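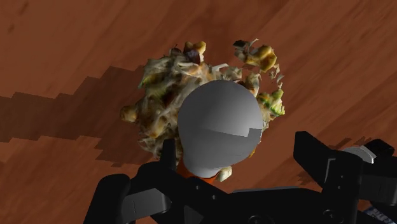 Source: Vendcombe

Grilline Income Fund - Frequently asked questions

Last updated June 14, 2025

What does the fund invest in?
Mostly investment-grade corporate bonds, with a smaller share in government bonds and cash. It held 57 separate securities when this page was last updated. It doesn't hold shares or property.

Who manages it?
Leonie Rakena is the portfolio manager and makes the final call on what is bought and sold. Jahangir Sarkar runs credit research. Before joining Grilline he spent most of his career analysing bank and utility debt. Administration and unit pricing are handled by Werkell, a separate company.

How much do I need to start?
The minimum first investment is $3000. After that you can add any amount from $200, either as a one-off or through a regular monthly plan. If you set up a monthly plan at the time you apply, the minimum first investment drops to $900.

How do I apply?
Fill in the online form and have your driver's licence or passport handy. Trusts, companies and self-managed super funds need to use the paper form, which asks for more documents. We can't issue units until your identity has been checked and your money has arrived. If only one of those has happened, the application waits.

Can I open an account for a child?
Yes, but it has to be in an adult's name, with the child noted as the beneficiary. Talk to your accountant first about who will declare the income.

When are distributions paid?
Every quarter. The money usually reaches bank accounts within two weeks of the end of the quarter. The June payment can take longer while the year-end accounts are finished.

Can I have distributions reinvested?
Yes. Tick the reinvestment box on the application, or change it later by logging in. Changes made after the last business day of the quarter apply to the next payment. There is no buy spread on reinvested units.

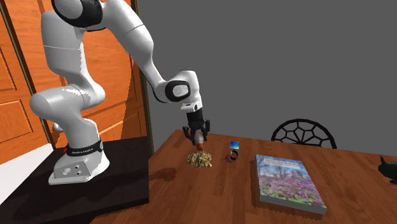

Reinvested distributions still count as income for tax, even though no cash reaches your account. Some people are caught out by this in their first year, so it may help to put a bit aside.

How is the unit price worked out?
Werkell values everything the fund holds at the close of each business day, takes off fees and expenses owing, and divides the result by the number of units on issue. The price goes up on the website the next business day.

Can the unit price fall?
Yes. Bond prices generally fall when interest rates rise, and a bond can lose value if the company that issued it runs into trouble. Your money isn't guaranteed by Grilline or anyone else, and the fund isn't a bank deposit. We suggest a time frame of at least three years.

What are the fees?
There is a yearly management fee, which is already taken out of the unit price, and a small spread when you buy or sell. We don't charge a performance fee. Current rates are in the product disclosure statement.

How do I get my money out?
Log in and choose Withdraw, or send us a signed form. Requests received before 2 pm get that day's price. Payment normally takes four business days and can only go to an account in your own name. In very stressed markets we can delay withdrawals - the product disclosure statement sets out when.

I've changed my bank account. What do you need?
A signed change form and a recent bank statement showing your name and the new account number. We'll ring you on the number we already have before we make the change.

How do I make a complaint?
Write to Hanna Krawczyk, Investor Services, using the contact form. She will confirm she has it within one business day.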